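Workshop notebook, August
Thursday, started 7 in the morning, which I regret

Hide glue again. The Mogensen chair is back with the same loose rail it went out with in spring, and a polite note asking whether the joint is meant to move. It is not. I had used the bottled stuff on that one out of laziness and the chair has now told on me.

Knocked the rail out with very little effort (one tap, embarrassing). Old glue came off the tenon in flakes. Warm water and a toothbrush for what was left in the mortise, then set it by the window with the door propped open. Ívar Vestergaard looked in, wiggled the back leg, said "hm" and went to make coffee. I have marked the back leg with tape.

Soaked a batch of the Gristine pearls in cold water while I was at it. Mixed them one part glue to two of water by weight, as the old label says, and left them until they'd swollen up like something in a school pudding. Then into the pot at 60 degrees. The pot's own dial is a work of imagination, so use the kitchen thermometer. It reads true, or at least it agrees with Ívar's, and his cost more.

First try off the brush was too thick and hung in ropes. Added water a spoonful at a time until it ran off in a thin stream and broke into drops just at the end. Tested on two bits of beech offcut, rubbed together and left to grab. They grabbed. I then could not get one of them off my thumb.

Glued the rail at half past eleven. Warmed both parts first with the hairdryer, brushed the mortise and then the tenon, one clamp across with cork pads. Checked the diagonals, tweaked the clamp, checked them again. Squeeze-out wiped off with a hot rag. Leave it clamped overnight whatever anyone says, including me at teatime.

The Tukow veneer can wait until the chair is out of the way. It wants a 300 gram batch at least, and I'm not hammering veneer in this humidity with one working iron. 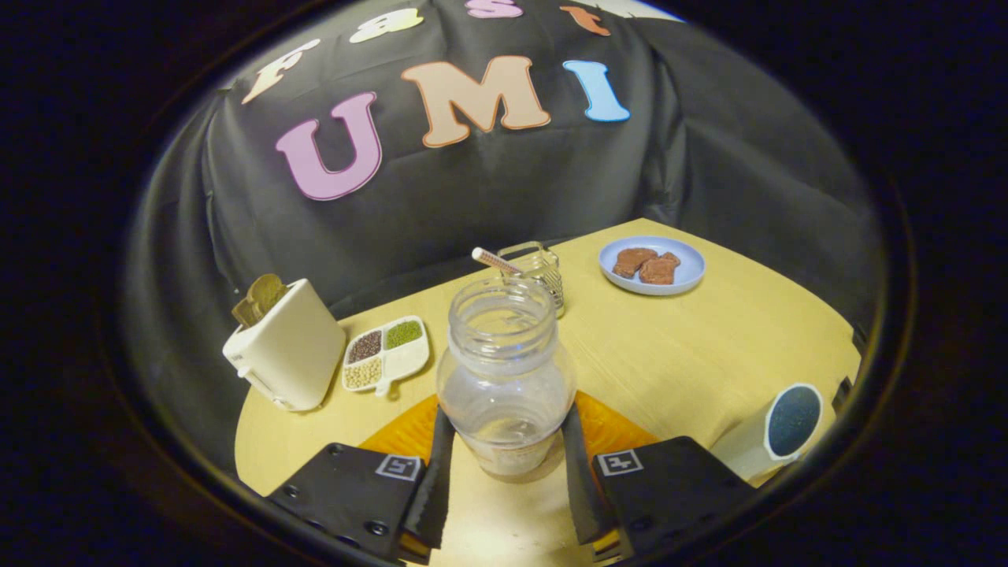
JARS AND LEFTOVERS

Clear plastic is fine for soaking, as you can see how far the pearls have got. Don't stand plastic in the pot. Glass for that. Anything with a cloudy bottom gets washed again before it goes back on the shelf, and I don't care who used it last.

Leftover glue keeps 5 days in the fridge with a lid on, labelled, well away from the Skultora people's lunches. If it smells, bin it. If it smells more than usual, bin it outside.

To do: back leg (taped), new brush, find lids.

Bench notes | Contact the workshop | Back to top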